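Grotinero opens mentoring program for first-time team leads

Lasten, 14 October 2023 – Grotinero, the training firm from Lasten, opens today the registration for a new mentoring program. It is made for people who lead a team for the first time and have not yet received any training for it.

The program takes eight months. Each of the 30 participants is matched with an experienced manager from another company, and the pairs meet every two weeks.
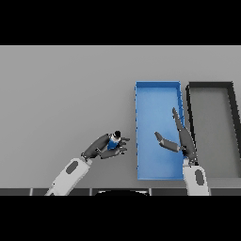
"Many new leads were very good specialists, and then one morning they had to speak with a colleague about bad results," said Kinga Bakos, head of programs at Grotinero. "We want that they can practice this conversation before it is serious."

A first group started in June with employees of Govari and Salgado. Svenja Kofler, personnel manager at Salgado, said that the mentors learned also something – mostly about listening.

The fee is 840 euros per person. Companies which send more than one employee pay 300 euros less for each additional place. Applications are made with a short letter to the Grotinero office in Lasten, and a manager of the applicant must sign it.

Press contact: Kinga Bakos, Grotinero, Lasten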